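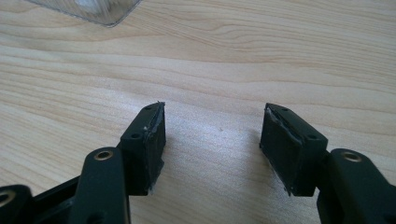 May 2024

I meant to write this last night when I got in, but I took my shoes off and sat down on the bed for a second and that was the end of me. So it's morning, there's coffee, and the cat is lying on the other half of the page, and I'll put down what I can before I have to go get the car looked at.

We finally saw the second Posness movie. We went to the Parno, of course, because if you live in Sudton and want to see anything on a screen bigger than your own you either go to the Parno or drive forty-five minutes to the mall, and the mall has those recliners that make my back hurt. The Parno has 80 seats and half of them squeak. I love it there so much. They've put new carpet in the lobby since January, a sort of dark red with little gold squiggles, and it still has that new carpet smell on top of the butter smell, which should be awful and I kind of didn't mind.

Aleksandra drove over from her sister's and met me outside. She had on the Posness shirt from the first movie, the one with the lighthouse on it, and it's been washed so many times that the lighthouse looks more like a salt shaker now. I'd told her I wasn't going to dress up and then at the last minute I wore my green scarf, which is a Ngau scarf if you know and just a scarf if you don't. She saw it from across the street and started pointing at my neck and yelling. I should say (for myself, when I read this back in ten years and have forgotten everything) that Ngau is the ferry pilot from the books, the one who won't say where he was during the flood, and that he was left completely out of the first movie, and that I took this harder than a grown woman ought to.

So the whole two years has been rumors. First he was going to be in it, and then he wasn't, and then he'd been folded into the schoolteacher, and somebody on the board posted a call sheet with "N. (ferry)" on it, which half of us decided was fake because the font was wrong. I spent an entire evening reading about fonts. There was the person who said their cousin did catering and had served Ngau a plate of eggs. I believed the eggs for months. I think I still half believe in the eggs, even though we now know when those scenes were shot and it couldn't have been then.

Well, he's in it! He's in it for real, with lines and a coat and everything. He shows up a good way in, after you've given up hope, and you only see the back of him on the dock coiling a rope, and there was this noise in the theater like everyone had sat on the same cushion. Aleksandra grabbed my wrist and I have a small mark from her ring. He doesn't talk for the longest time. And when he does, it's the line from chapter nine, "You'll want to sit on the dry side," and he says it so plainly, the way you'd say it to anybody, and I just started crying into a napkin that already had popcorn salt on it. I don't recommend that.

I want to be fair and write down what I didn't like, too, since last time I was so excited that I wrote three pages of nothing but hearts and then later couldn't remember a single thing about the plot. The middle drags. There's a long part in the mayor's house with everyone arguing over the map, and I know why it's there, I know we need the map for the third one, but it went on and on and the man behind us went out for a soda and came back and they were still standing around that desk. I also think they made Ilse too funny. She's funny in the books, but she's funny the way my aunt is funny, where you don't get it till you're in the car. In the movie she's got a comeback for everything. And the music was too loud over the storm. I'd have liked to just hear the storm.

It runs 114 minutes, and I'd have happily given up ten of the map ones for ten more on the ferry. 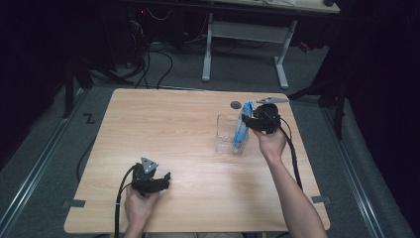 Afterward neither of us wanted to go home, so we walked down to the diner and got the booth by the pie case, and that's where we had the argument, which I'm going to try to set down fairly because I was still having it with her in my head while I brushed my teeth. Aleksandra thinks Ngau is lying about the flood. She's always thought so. She thinks he took the ferry out that night empty and that the whole reason he's so careful with people now is guilt, and that the movie is telling us this by never once showing his hands on the wheel. I think he was asleep. I think he slept right through it, plain and simple, and he can't stand to say so because it's such a small, stupid thing to have done while something so big was going on. To me that's so much sadder. She said it was a boring answer. I said most of the true answers are boring, and she said I sounded like my mother, and then we both ordered pie.

(Coconut for me, and it was a day old, I could tell by the crust. I ate all of it.)

What neither of us could settle is the thing at the end, after the credits. I won't spoil it even here, because Joanie borrows my notebooks for scrap and she hasn't seen it yet, but there's a bell. Anyone who's read the fourth book will know which bell. If it's that bell, then they're skipping the whole winter and going straight to the trial, and I don't know how I feel about it. The winter is my favorite. It's just people being cold and kind to each other for two hundred pages. You can't put it on a poster, I understand that. But I lay there last night worrying about losing a winter that was only ever in a paperback to begin with, and feeling foolish, and worrying anyway.

I looked at the board before bed, which was a mistake. It's already off to the races. One person says the third one starts shooting in the fall, another says the studio wants to split it in 2, and somebody brand new with no posts to their name says Ngau gets killed off in the first scene. I'm choosing not to believe that one. Nobody gave a source and there weren't even any eggs in it. I wrote a reply and deleted it, and wrote another and deleted that, and then what I finally posted was just that I'd loved the rope, and a few people put hearts on it, and a man who says he used to work on tugboats wrote back that the actor was coiling it the wrong direction. He was very nice about it. He said it had ruined the scene for him for a minute and then he'd gotten over it.

I paid $7 for the popcorn, by the way, which is up, and I didn't even get the big one. But the girl at the counter put extra butter on without my asking and told us she'd seen the movie four times already through the little window in the back door, with no sound. She wanted to know what he says on the dock. She'd been guessing! She thought he was saying "You'll have to wait for the tide." Aleksandra told her the real line and the girl thought it over, with the scoop in her hand, and said she liked hers better. And I've been thinking about it ever since, because hers isn't bad at all. It might even be something he'd say in the winter part.

We're going again when Joanie gets back, so that'll be twice for me, and I'm going to sit farther to the left this time because there was a tall gentleman in front of me, very polite, kept scooting down, but his hair was what it was. I also want to look at the wall behind the mayor. Aleksandra swears there's a painting back there with the old ferry in it and a name on the side that isn't the name it's supposed to have. I missed it completely. I was looking at the pie on the mayor's sideboard, I'm pretty sure, since I'd skipped dinner.

Things to do, before I forget: dig out book four and find the bell chapter. Ask Aleksandra if I left my glasses case in her car. Call the garage back and tell them yes on the belt, no on the other thing. Wash the scarf, it smells like the Parno, or maybe leave it one more day.

The cat has gotten up and there's a paw print over the part about Ilse. I'd write more about the costumes, I had a whole thought about the buttons on the harbor master, but it's twenty past and the garage closes at noon.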